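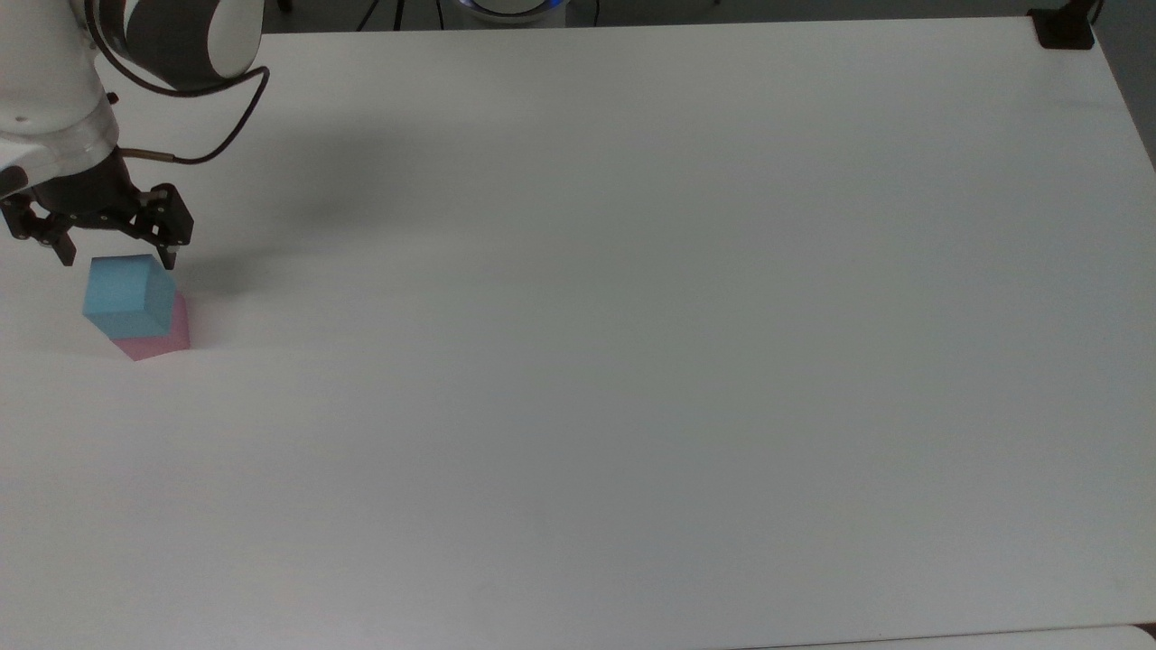
The Nulent kit has now been on our bench since November, and Dagmar Krajčí and I are very happy to report that the second stage of the review is done. As agreed with the Skatosthorpe fund, we spent this stage on stacking and unstacking, the part of the kit's lesson pack that teachers asked us about most. The task sounds tiny: a blue block on a pink one, set down a bit off-centre, and the jaws have to come down open on either side of the top block. Getting it to do that from a fresh start every morning taught us a lot about the software, and we've come away big fans of the calibration routine.

We ran 100 trials with the factory settings and then moved to our own, for 966 logged trials all up. The logs are tidy, they export without fuss, and Dagmar had the first lot in a spreadsheet before lunch. The Pesonen foam blocks are lovely to work with too – light and soft-edged.

Two niggles. The setup guide skips a step when you change the jaw width, and we lost an arvo to that. The other is cable slack near the wrist, which the guide doesn't mention at all. I've written both up for Mernura, who supply the kit, and their reply was quick and useful.
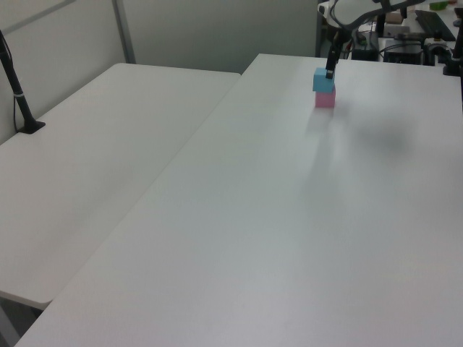 Will the kit suit schools with no technician on staff?
We think it will once the setup guide is fixed, though we'd want one teacher at each school to do the half-day training first.

Spending is on track. Of the $3,000 set aside for consumables and spares we still have more than half, and I'd like to put part of that towards 50 extra blocks for the school loans. Could you let me know if that's OK under the current agreement?

Next stage is sorting by colour, which I'm really looking forward to – Dagmar already has a draft of the worksheets.

Xiomara Alcantara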